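3.2 Materials and sampling

Households were recruited in Bondamdale and in the neighbouring estate of Ukwood between March and the end of the summer. Each was asked to keep a diary of textiles mended, altered, given away or thrown out. We received usable diaries from 291 households, containing 2832 entries in all. Entries that named only a shop or a price were kept in the totals but left out of the coding by fibre.

Fibre content was taken from the care label where one survived. Where it did not, the diarist's own word was used, and this caused some trouble. "Cotton" was applied to almost any printed cloth, and "net", "voile" and "sheer" were used for the same kind of light curtain fabric, at times by the same person. Following Noiphan and Ekinci's earlier pilot, we grouped these under a single heading — light translucent cloth — and coded printed cottons separately.
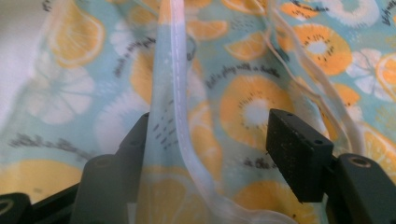 Figure 2. Printed cotton with a citrus pattern and a strip of sheer material, stitched along one edge.

Offcuts were a second difficulty. Many diarists did not think of a trimmed hem or a leftover strip as an item, and 18 households reported none at all despite recording several alterations. Ayten Ekinci visited six of these and went through the sewing box with the owner. In every case offcuts had been kept, usually for longer than the garment they came from. We therefore treat the diary figures for offcuts as a lower bound.

Coding was done in Rotura by two readers working apart. Boonsong Noiphan settled the disagreements, most of which concerned linings. Items passed on through the Güneş exchange shop were coded as given away, even when the household had received store credit, as the credit could be spent only on other second-hand cloth.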